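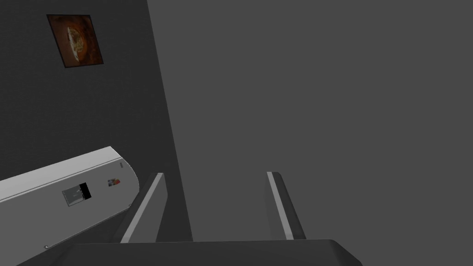 Reports > Drimovlow Wells > Progress

March
Prepared by Jad Nasrallah

Progress report on the repair of the village wells in Drimovlow

The work on the second part of the grant started in good order, and I can report that the well at the lower end of the village is now lined again and closed with a new cover. The well near the school is deeper than our old drawings show, so the lining there took 14 days and we had to order more concrete rings from Baluyot. The first delivery had two cracked rings. The supplier accepted them back without discussion, but the truck could come again only when the road was dry enough.

Water quality. We sent samples from both wells to the laboratory in Varkach. The result for the lower well is good and people take water from it every morning. For the school well the laboratory found too much iron. It is not dangerous at this level, but it gives a color and a taste that the families do not like. We pumped the well out for a full night and sent a new sample. The answer has not come yet.

Households. At this moment 85 households are registered for the shared use of the wells. Each of them signed the paper about keeping the ground around the wells clean, and also about not washing cars or wool there. A few families on the upper road did not sign. They have their own spring and they ask why they should pay the yearly fee. Jihad Semaan visited them twice and will go again after the planting, when they have more time to talk.

Money. From the budget for this period, 2000 remains unspent. Most of it is the line for the hand pump, which we did not buy yet. The model in our first plan is no longer sold, and the workshop in Gristum offers a similar one with a longer handle. I would like to ask for your agreement before we order it – the price is a little lower, but the spare parts must come from the same workshop.

Problems. The fence around the lower well was damaged by goats. We repaired it with wire that was left from last year, so there is no cost to the grant. The drain channel beside the school well is also too flat, and after rain the water stands there. Our mason wants to lower the outlet and I agree with him.

Next period. We plan to finish the drain, install the pump and repeat the iron test. The training for the people who will look after the pump can begin only when the pump is here. The receipts and the laboratory result for the lower well are sent separately by mail.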